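Chapter 4
Clearing a Surface: The Work Table

I put off writing this chapter the longest, mostly on account of my own table, which has had a box of Drellero light bulbs on it since June. Closets have doors you can shut. A table is just out there, collecting whatever you had in your hand when the phone rang.

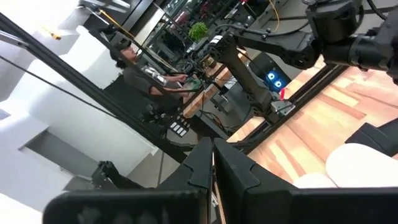
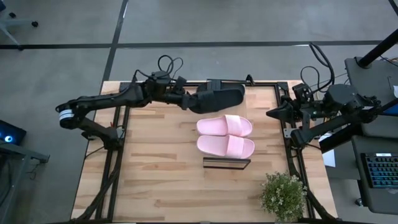

So let's start with the one question I want you to carry through the next 29 pages: does this thing get used here? Ask it out loud if you have to. Take the pale pink slides lying side by side on the light wood tabletop. They're a nice pair, thick soles and all, but shoes get used on feet, and feet are on the floor, so that's where they go (or on a low rack by the door – I like the Bunow one). The flat thing with the black frame just below them is harder. If it's a mirror, hang it. If it's a tray, it might earn its spot, and we'll get to trays in a minute.

Then there are plants, and I know I'm going to lose some of you! I love a plant. The little one with the white flowers, down in the corner of that same table, is lovely, but it's partly over the edge, and one careless elbow will find it. Compare the green one up on a shelf in the other picture. Same pleasure, no elbows.

My old teacher Hsiu-ying Tse had us clear one table every Monday and put back only what we'd reached for by lunch. I kept a pencil, a lamp and my coffee. I also kept a stapler I hadn't touched, and she noticed.

Before you read on, pick a table of your own. Take everything off it and wipe it down, then leave the pile on the floor where it'll annoy you. We'll sort it together in the next section, starting with paper.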